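Companies Registry in Widorholm to Strike Off 816 Dormant Firms

The companies registry in Widorholm has started the process of removing 816 firms from its register. According to the registry, these firms have not filed their annual accounts for two years in a row, and they did not answer the letters which were sent to their registered addresses.

The notice was published on the registry's website in the morning, together with the full list. Firms on the list have until the end of June to file the missing papers. After this time their names will be removed, and they will not be able to sign contracts, open bank accounts or take part in public tenders.

Most of the firms on the list are small. Many of them are trading companies which were opened for one order or one season and then left without activity. But the list also has several names that are known to shoppers in the region. One of them is Judside, a seller of kitchen and table goods, which moved its sales to a different company of the same group and left the old one open. Another is Clerkach, which was importing furniture and stopped this work after it lost its warehouse lease. 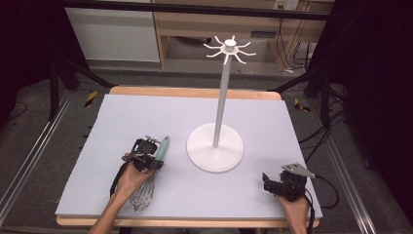
What the Firms Must Do

A firm that wants to stay on the register must file all the missing accounts and pay the late fee. The fee is 600 for each year that was missed, and it is the same for small and large companies. The registry said it will not accept payment in parts. Earlier, some firms could agree on a plan of several payments, but this option was closed last year.

The papers can be filed online or at the counter. The counter is open until 4 p.m., and the registry asks people to bring a printed copy of the firm's last filing, if they have one. Firms that have changed their address must first report the new address in a separate form. Without this form the accounts will be sent back.

If a company has no activity and the owners do not need it anymore, they can ask for a voluntary closing. This way is cheaper, but the company must have no debts to the tax office, to its workers or to its suppliers. The request must be signed by all directors. When one of the directors lives abroad, the signature has to be confirmed by a notary.

Directors Also Affected

The decision concerns not only the companies. Directors of a firm that is struck off by the registry will not be able to open a new company for 12 months. They can keep the positions which they already have in other firms, but any new appointment in this period will be refused by the system.

Accountants in the city say this part of the rule is not well known. Coman, an accounting office which works mainly with small shops, said that it received many calls in the first hours after the list was published. Most of the callers did not know that their old company was still open. Some believed that a firm closes by itself when it has no income. The office explained to them that a company without income must also file accounts, even if all the lines in it are zero.

Coman also advised owners to check the spelling of the company name in the list. In Widorholm there are several firms with similar names, and one caller was worried because of a company that did not belong to him. The safe way is to compare the registration number and not only the name.
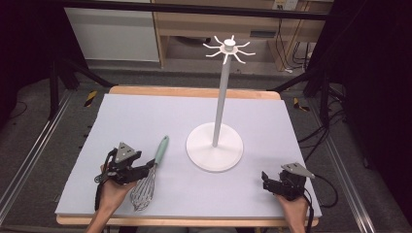
Suppliers and creditors have their own interest in the list. When a company is struck off, its remaining property can pass to the state, and it becomes much harder to collect an unpaid invoice. A creditor can send a written objection to the registry before the deadline. The objection must include a copy of the contract or the invoice. If it is accepted, the company stays on the register until the claim is decided by the court.

Judside said in a short statement that its shops and its online store work as usual and that customer orders are not touched by the notice. The company on the list has no stock and no employees, according to the statement, and the group will ask for its voluntary closing. Gift cards that were issued under the old company will be accepted in the shops without any change. Clerkach did not answer a request for comment.

The registry said that a firm can be restored after it is struck off, but only by a court decision, and the owners must pay the court costs in addition to the late fees. Such cases usually take several months. During this time the firm cannot use its bank account.

A second list is being prepared. It will include companies which file their accounts but have no valid registered address, for example when the office building was sold or the rental contract has ended. The registry did not say how many firms will be in it. Owners who are not sure about their status can check it free of charge in the online register, where the record of each company now shows the date of the last accepted filing.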